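Speaker notes: writing an abstract for the doctoral research day
Info session, Ristden campus, 4 March 2023

Slide 1. Welcome
Thank people for coming. Sign-in sheet is by the door. Slides go on the graduate school page afterward, so no need to copy everything down. Take questions at the end, except if someone can't hear.

Slide 2. What the day is
One day of talks and posters by doctoral students from the Ristden and Benítez campuses. It takes place in October. Any enrolled PhD student can submit, first years included. You do not need finished results. Say this twice, as first years always ask.

Slide 3. Talk or poster
Tick one box on the form, or tick "either." If you tick "either," the reviewers decide. Talks are in the Gustero lecture hall. Posters are in the hallway outside it and stay up all day. A poster is a good choice if you want longer conversations with people from other groups.

Slide 4. The limit
The form takes 2680 characters, spaces included. That covers the title, the author list and the abstract body. It stops accepting text when you reach the limit and does not warn you, so check that your last sentence is still there before you submit. References are not needed.

Slide 5. How to use the space
Open with the question you are working on. Two sentences of background are enough. Then say what you did, what you have found so far, and what comes next. Most drafts we see spend half their length on background. Read out the short abstract on the slide. It is 993 characters and was accepted for a talk last time. Pause here and let people read it again for themselves.

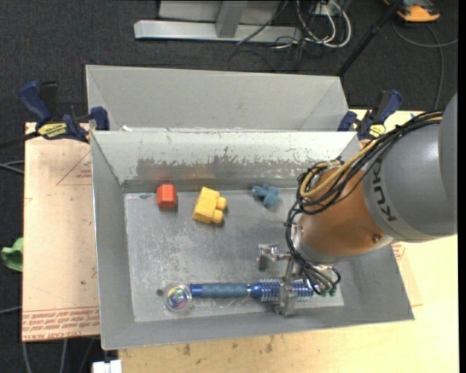
Slide 6. Write for the room
The audience comes from every department. A biologist should be able to follow an engineering abstract and the other way around. Spell out abbreviations the first time. Leave out sample codes, instrument settings and the names of internal work packages. Ask someone from a different group to read your draft and tell you what it is about. If they can't, rewrite the first paragraph.

Slide 7. Review
Each abstract is read by 2 reviewers, neither of them from your own group. They score clarity and method. They do not score how far along the project is. You get the comments by email whether or not you are offered a talk.

Slide 8. Submitting
Everything goes through Prokex, using your university login. Show the submission page if the connection is working, otherwise use the screenshot on the backup slide. Co-authors must be added before you press submit. Your supervisor gets an automatic message and has to approve the abstract, so tell them it is coming.

Slide 9. Questions
Likely ones: Can I submit work I already presented somewhere else? Yes, say so on the form. Can I submit two abstracts? No. Is there money for printing posters? Yes, keep the receipt and hand it in at the graduate school office.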